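Keeping shoes fresh between wears

Updated 21/08/2025

Shoes need a full day off to dry out inside. If you wear the same pair daily, the lining never gets the chance and the smell sets in by June. Two pairs in turn will both last longer.

Take insoles out in the evening and stand them on edge. Wash them by hand in cool water with a little soap - never on a radiator afterwards, as the glue lets go.

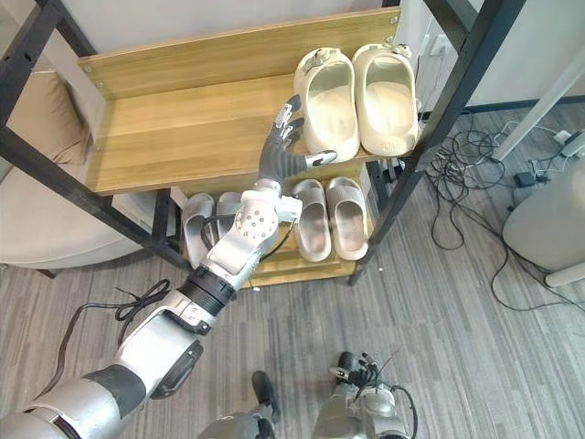

For a stale pair, put a spoonful of bicarbonate of soda in each shoe, leave it for 12 hours and tap it out over the bin. Don't do this with leather, which it dries.

Wet leather wants newspaper, changed after 4 hours and again at bedtime. Polish only when fully dry.

Marloes Jacobs of Torkthorpe writes that cedar blocks work well too. Sand them lightly when the scent fades.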